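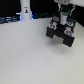
News > Press Releases > Consumer Affairs

RULLAMORA TENANTS QUESTION SAVINGS CLAIMS BEHIND NEW WATER BILLING PLAN

RULLAMORA -- The Carrilho Street Tenants League today asked the city to put off its August switch to the Merkis billing plan until somebody can show where the promised savings come from.

Under the plan, renters in 16 buildings would stop paying for water as part of the rent and start getting a separate bill from Merkis. The company says the average household will save $29 a month. It has not said which households it looked at, how long it looked at them, or whether its own service fee is included in that number.

We have read the sales packet twice. It has plenty of smiling families and one chart with no labels on the side. If the savings are real, a plain table of old bills and new bills would prove it in five minutes. We asked for that table in writing and got another copy of the packet.

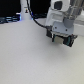

The League is not against meters. People who use less water should pay less, and many of our members would be glad to see that happen. But a meter in the basement does not measure what one apartment uses. In most of these buildings the total would be split by floor space, so a single renter in a large unit could pay more than a family of five down the hall. Calling that "pay for what you use" is a stretch.

We also doubt that rents will come down once water is taken out of them. The landlords' group has said it "expects" reductions. Nothing in the draft lease rider requires any.

Merkis points to Carkolero, where the same plan covers 3000 apartments, as proof that it works. Works for whom? The only report we were given on Carkolero was written by Merkis, and it covers the first summer and stops there.
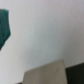
The League is asking for three things before any switch: a full year of bills from Carkolero with the names removed, a written rent cut equal to the current water charge, and a cap on fees. More than 1000 renters have signed a letter backing these requests. The city has had that letter since spring -- we are still waiting for a reply.

Copies of the letter and the draft lease rider are available from the League on request.

###

Related releases
Tenants League Statement on Laundry Room Price Increases
What the Draft Lease Rider Says, and What It Leaves Out
League Asks City for Heating Complaint Records

Contact the League | Copyright Carrilho Street Tenants League | Back to top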